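Sinine ワークスペース利用ガイド
第3章 吹き抜けフロアに作業席をつくる

吹き抜けフロアへようこそ! 天井が高くて、白い壁に光がまわって、手を動かす作業がとにかく気持ちよく進む場所です。この章では、テーブルに作業マット「Plalline」を敷き、道具を並べて、席を使いはじめるまでの手順を説明します。慣れれば本当にすぐ終わりますので、初回だけはゆっくり、順番どおりに進めてみてください。

3-1 用意するもの
・作業マット Plalline(幅800 mm、奥行60 cm)
・乾いた布 1枚
・道具トレー
・利用札(受付でお渡しします)

マットは巻いた状態で受付横の棚に入っています。大判が必要な方は受付にひと声かけてください。巻き癖が残っているときは、裏返してしばらく置くと落ち着きます。

3-2 場所を選ぶ
1. 柱と中二階の手すりを目印に、フロア全体の位置関係をつかみます。中二階の下は天井高が2,889 mmで、手元に集中したい方に人気です。吹き抜け側は開放感たっぷりで、布や紙を広げる作業にはこちらがおすすめ!
2. 隣の席との間隔を66 cm以上とります。椅子を引いた状態で測ってください。
3. 場所が決まったら、利用札をテーブルの角に置きます。

注意:柱のまわりは通り道です。かばん、延長コード、椅子を置かないでください。

中二階の黒い手すりと白い角柱は、フロアのあちこちから見えます。

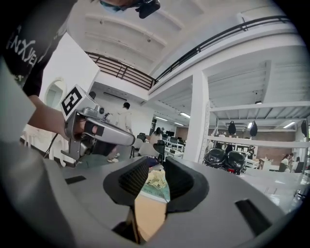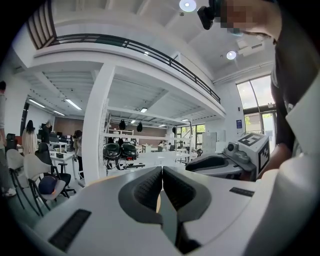

作業マットは毎回敷かないといけませんか。
ノートや本を広げるだけなら、マットなしで使えます。カッター、のり、絵の具を使うときは必ず敷いてください。

3-3 マットを敷く
1. テーブルの上を乾いた布で拭きます。木くずや糸くずが残っていると、マットの下でごろつきます。
2. マットの手前の辺をテーブルの縁と平行に合わせ、奥へ向かってゆっくり広げます。ぴたっと決まると、これがなかなか爽快です。
3. 手のひらで中央から外側へなで、空気を抜きます。
4. 四隅を軽く押し、浮きがないか確かめます。

メモ:マットがテーブルからはみ出す場合は、向きを90度変えるか、小さいマットに交換してください。はみ出したまま使うと、ひじが当たってずれます。

3-4 道具を並べる
1. 利き手側に道具トレーを置きます。
2. よく使うものをトレーの手前に、刃物は奥に、刃先を外へ向けずに入れます。
3. 材料はマットの中央に、使う分だけ出します。残りは袋や箱に入れたまま足元のかごへ。
4. 飲み物はふた付きの容器に入れ、マットの外に置きます。

並べ方に正解はありません。紙ものの方、刺しゅうの方、模型の方でまったく違っていて、眺めているだけでも楽しくなります。自分の配置が決まったら、次回のために簡単な図を描いておくと準備がぐっと早くなりますよ!

注意:立ったまま作業するときは、まわりに人がいないか確かめてから腕を伸ばしてください。このフロアは声もよく響きます。通話は中二階の通話コーナーをお使いください。

3-5 片づける
1. 材料と道具をトレーに戻します。
2. マットの上のくずを中央に寄せ、紙で受けて捨てます。
3. マットは表面を外側にして巻き、面ファスナーで留めます。内側に巻くと次の方が広げるときに端が反ります。
4. テーブルを拭き、椅子を入れ、利用札を受付に返します。

マットに絵の具がついたときは、水で湿らせた布で早めに拭いてください。それでも落ちない汚れには、受付にある Górecki の中性クリーナーを使います。溶剤やシンナーは表面を傷めますので使用しないでください。

3-6 困ったときは
・マットがすべる:裏面とテーブルの両方を拭いてから敷き直します。
・手元が暗い:受付で卓上ライトを借りられます。コードは通路側に垂らさず、テーブルの内側に回してください。
・席が埋まっている:受付の用紙に利用内容を書いてお待ちください。短時間の作業なら、奥の立ち作業台がすぐ使えることもあります。

マットやトレーの破損を見つけたときは、そのまま使わずに受付へお持ちください。交換品は Undilis から届き次第、棚に補充します。

2021年3月5日 改訂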